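Features > Machines > Interviews

Search articles Go

Delali Essien has a number she likes to give visitors, and the number is 781. It is how many demonstrations her group at Vultton has kept for its kitchen-tidying project since June. I asked how many a person would need.

"One," she said. "Maybe none. I know where you're going with this."

The idea is simple enough. An operator guides the arm through a task, the motions and camera views are saved, and a learning system is trained on the pile. Essien thinks the pile is the product. I have heard that before, usually from people who are about to ask for a bigger pile.

Her colleague Sadao Tamura sets out the objects between runs. I asked him if a toy banana teaches a machine much about bananas.

"It teaches it about that banana," he said. "Real ones bruise. We would be buying fruit every morning."
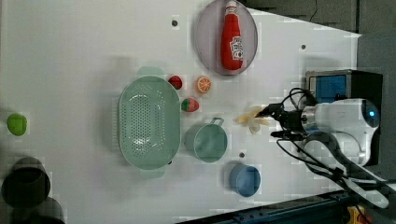 DATA COLLECTION

The toys bother me more than they bother Tamura. A plastic strawberry doesn't leak, and a tabletop is a lot kinder than a family sink. Essien agreed with most of this. She said the group had thrown out up to 2 weeks of early recordings after deciding the operators were too consistent.

"They got good," she said. "Every reach looked the same, so the model fell apart when a cup moved."

And now?

"Now we ask them to vary it."

I wondered whether being told to vary things is the same as variety. Tamura said he wondered too. Neither of them would give me a success rate for a kitchen the system had never seen. Essien said they hadn't tested in one yet.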